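May, 14:10. Bench surface trial, black sheet, continued

Sheet no. 7 from Rikside is down on the light board, glossy side up. Supplier calls it food-contact grade; the data slip gives no surface energy, so water behavior has to be judged by eye. The earlier matte sheet (Pelkonen stock) went back on the shelf with its label. It held a film and took too long to dry.

Procedure as in the Cluline sheet for bench coverings. Wipe with a lint-free cloth, one pass of mild detergent, rinse, wipe again. Then mist from the hand sprayer at arm's length, 19 strokes, no wiping. Items go on after misting. Leave alone, then look at droplet shape near the items and away from them.

Lights left on overhead, both rows. Blind down. Room at normal temperature, not logged. The thermometer is still over in the Trustenberg cabinet and should come back to this bench.
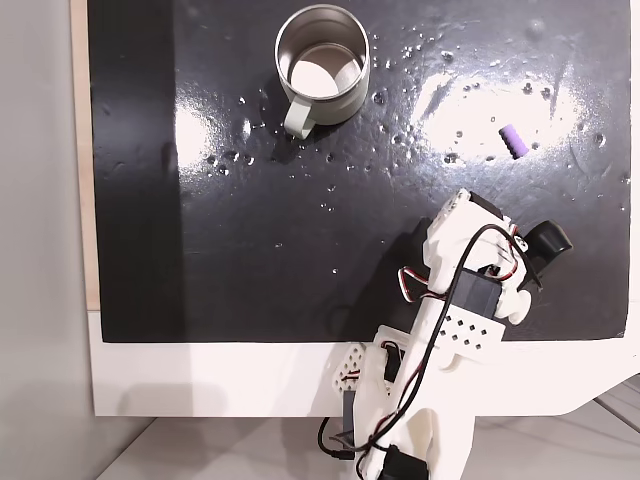
**Surface / water**

Droplets stand as small separate beads, closest together around the steel mug, mainly to its right and below it. No need to estimate contact angle from a top view. For that we want a side shot at bench height with a dark card behind.

Overhead light gives two hard white patches on the plastic. Anything inside them is difficult to judge. The purple ribbed peg is lying in the larger one, and its ridges still read well enough, but droplets in the patch should not be counted in any comparison. Either switch off one row next time or hang tracing paper under the fittings.

Sheet is not flat. Faint ripples show where the light catches, plus smudges. Smudges could be detergent residue or fingerprints; cannot separate the two without a second rinse. Ripple may be from storage on the roll. Put the next piece under weights overnight before use.

**Items**

Mug: small, stainless, brushed finish, cream handle. Handle toward lower left, keep it that way so shots can be compared. Peg: on its side, diagonal, well clear of the mug. Ribs will hold water, so dry it with a towel end before it goes back in the tray.

**Drying check**

Air dry only, no fan. Look for rings at the mug base and along the peg. Tap water was used for this run. If rings show, repeat with deionized before blaming the sheet. Record ring or no ring, nothing finer than that.

**To do**

- Second rinse on the left half only, compare smudges.
- Side shot of droplets, dark card.
- Ask Rikside for an offcut from lot 1806, same thickness, shipped flat.
- Trim the sheet to the board. Left edge leaves a strip of board exposed and water will get into it.
- Sprayer nozzle: output per stroke unknown. Weigh the bottle before and after 37 strokes.

Board edge needs sealing whichever sheet we keep. Two thin coats, sand between.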